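Student capstone: is glass sorting a real test or just a pretty one?
Posted in: School and Club Robotics

ribbed_joint
4 October 2024
Our team at Lerbridge has two arms and one table for the semester. Intan Lumbantobing, who runs the class, wants each group to pick a "hard object" category. We picked glass. The plan is 200 grasps by the end of October, then a write-up. Tell me what's wrong with it.

mornay_k
200 grasps of what, though? If it's the same vase in the same spot, you've measured one grasp a lot of times. I judged a student event at Nomaston and half the posters had a success rate like that. Move the thing between tries or don't print a percentage.

ribbed_joint
Different pieces. Colored and clear, smooth necks and ribbed sides. Position changes by hand after each try.

tannous_fan
I think mornay is being harsh. It's a class. We did 300 on plastic cups with the Tannous kit and learned plenty.

mornay_k
Learned plenty about plastic cups. Clear glass is where depth sensors fall apart, and colored glass isn't the same problem. If they lump both into one number the good results will hide the bad ones. Report them apart.

Nabil Awwad
Agree on splitting them. I'd also ask who decides what a success is. At Drasovby we had 3 students scoring the same clips and they didn't match. Write the rule down before you start. "Lifted and held" is a rule. "Looked fine" isn't.

tannous_fan
And what does a broken one count as?

Nabil Awwad
A failure, and a broom.

ribbed_joint
OK, splitting clear and colored, and I'll post the scoring rule before we run anything. Still keeping the tall red one in the set, mornay, even if you think it's too easy.

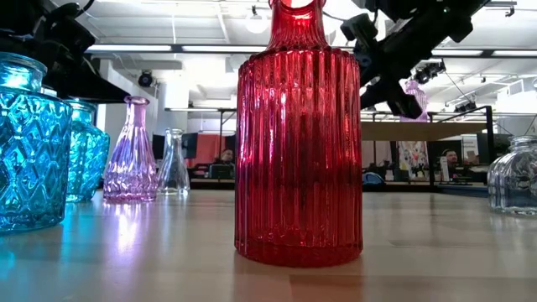
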